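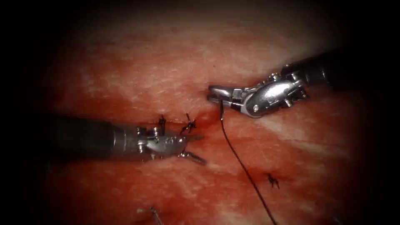 Black suture thread and metal instruments at a line of stitches.

Going in for an operation: your questions

Last updated 2 February 2023

I started this page after my own stay on the surgical ward, when friends of friends kept messaging me about what to pack. I'm a patient, so anything medical needs to go to your own team. What I can do is slippers, lifts home and soup.

What should I put in my bag?

Less than you think! I took a suitcase to Gotell the first time and lived out of one corner of it. Loose pyjamas with a front opening, a dressing gown, slippers with a proper back to them, lip balm, earplugs, and a phone charger with a really long lead. The sockets are never where you want them. Your regular medicines go in too, in their original boxes, along with the list from your letter.

Can I wear my own clothes on the ward?

Usually yes, once you're back from theatre and awake enough to care. You'll be in a gown for the operation itself. Go a size up on anything with a waistband – I wore my brother's jogging bottoms for 15 days and I still haven't given them back.

My letter says nil by mouth. Does tea count?

Please ring the number on the letter and ask. The rules vary from one operation to the next and I've had different instructions both times. Write the cut-off time on a bit of paper and stick it to the kettle.

Where do visitors park?

At Gotell the main car park fills up by mid-morning. My lot used the overflow on Fleury Road and walked up the hill, which takes a few minutes and is steep. The 128 bus stops right by the entrance if you'd sooner leave the car at home.

Will I be bored?

Oh, very. I downloaded a huge audiobook and fell asleep in chapter one every single time. Magazines were better, and so was a puzzle book called Bokell that Pankaj Goel sent me (he'd had his knee done the year before and knew what I was in for). It has 293 puzzles in it. I'm on page six.

What did you cook beforehand?

Lentil soup, fish pie, and a lot of bolognese in single portions. Label them. I didn't, and had mystery brown for tea more than once. Put a few plates and the mugs you like out on the worktop too, so you aren't stretching up or bending down for them.

When can I drive?

Ask your surgeon and ring your insurer, in that order. I didn't get behind the wheel again until March.

Can I reprint your packing list?

Yes, go ahead. Almost 200 people have asked for it now, so I've put it up as a one-page sheet under the name Jollulau, after the cat. Change whatever you like.

I've got a question that isn't on here.

Use the contact form and I'll get back to you – it may take me a few days.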